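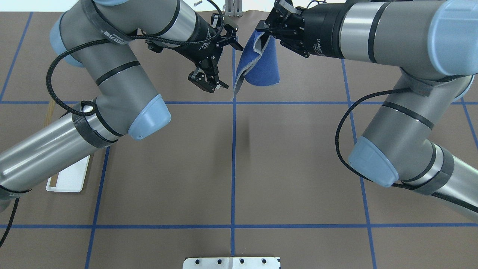
The pitch for the Wimer cell is that it looks after itself. I heard this three times before I had my coat off at Plullero, a linen service that rents towels and napkins to restaurants and wanted, very badly, to stop paying people to fold them. Then I met Dela Lamptey, whose job is looking after it. She starts at the table, a brown surface ruled into big squares with blue tape, and she checks the tape before she checks anything that plugs in. A corner lifts, she says, and the cloth catches on it, and the next fold comes out crooked. The two gray arms reach in over the grid from either side, and on a good day one gripper holds a blue cloth by its top edge while the other waits open beside it, a finger's width from being useful. Lamptey has spent a lot of her working life on that gap.

"It's a handoff," she said. "People think the fold is the hard part. The fold is fine."

The handoff is where the money goes. Each gripper has two fingers, and Plullero swaps the pads on them every 2,000 cycles. The manual allows for a longer stretch. Fouad Bensaid, who runs the floor, tried going by the manual in November and got a week of dropped napkins. He showed me a bag of old pads, shiny as river stones. Nolta, the reseller that put the cell together, sells the replacements.

Then there are the cables. They run up the outside of each arm in wide loops, and the loops have to be big enough to let the wrist turn and small enough not to snag. Lamptey sets them by eye. I asked if there was a number. There is a number, she said, and it's wrong. She moved a strap a little way along the left arm, ran the joint through its travel at a crawl, frowned, and moved it back.

Calibration comes last. Both arms are driven slowly to the same marks on the grid, and the software works out how far each has drifted. It takes 7 minutes if all goes well. I watched it twice and it went well once. The second time the right arm stopped short, and Lamptey loosened a bolt at the base, tightened it again and started over.

None of this is a scandal. Machines need care, and Lamptey is plainly good at giving it. But the brochure I was handed has a page on labor savings and not a line on her. Nazma Navaratnam, who sold Plullero the system on Nolta's behalf, told me upkeep was "front-loaded" and would taper off. I asked when. She said every site was different.

Plullero's own log is less shy. Last month the cell folded cloths for 294 hours and sat idle, or was being worked on, for a good part of the rest. Bensaid thinks that's decent. Hyun-seo Ji, who folded by hand before the arms came and now feeds them, thinks she could have kept up - though she doesn't miss what it did to her wrists.

Wimer says an update will let the grippers sense their own wear. Lamptey has read the notes for it. She has also ordered 700 more pads.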